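Journals > Interiors and Surfaces > Short papers > Section 3

3. Patterned linings in small enclosed work areas

3.1 Materials

Most of the booths in our survey had plain linings in white or grey. A smaller group had been lined with printed coverings of the sort sold for homes, and these are the subject of this section. We sorted the prints by the size of the motif and by how strongly it stood out from its ground. Large motifs in a single strong colour, such as crimson mandalas on pale grey, were placed in group A. Small trailing plant designs in soft colours were placed in group B. Some booths had a group A print on the walls and a group B print on the work surface, and we recorded the two separately.

The full set came to 226 panels, of which 197 were kept for scoring. The rest had creases or lifted corners that made the print hard to judge. Panels were supplied through Filtov and Bollard, and the sample books were kept at our Mathias site.
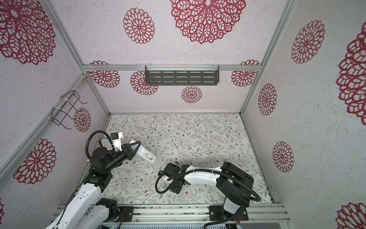
Figure 1. Booth with large crimson flower mandalas on the walls and a fine leafy vine pattern on the floor.

3.2 Scoring the pattern

Each panel was given a score for contrast and a score for repeat. Contrast was judged by eye against a printed grey scale, always by the same two readers. Repeat was measured with a steel rule from the centre of one motif to the centre of the next. Where a wall was too short to show a full repeat, we took the figure from the sample book.

A speckled ground gave us some trouble. At arm's length the specks read as an even tone, but close up they raised the contrast score. We settled on arm's length for all panels and scored the August batch again on that basis.

Floor prints were harder to score than wall prints. A vine design has no clear centre to measure from, so we used the blossoms as markers. Where two blossom colours were present, only the darker was used.

3.3 Records

The readers made 4,000 entries, and 3,485 remained after repeats were removed. The score sheets are held with the sample books.

Contact: Drivico Surfaces Group, editorial desk | Back to top

Shares 4 | Comments 0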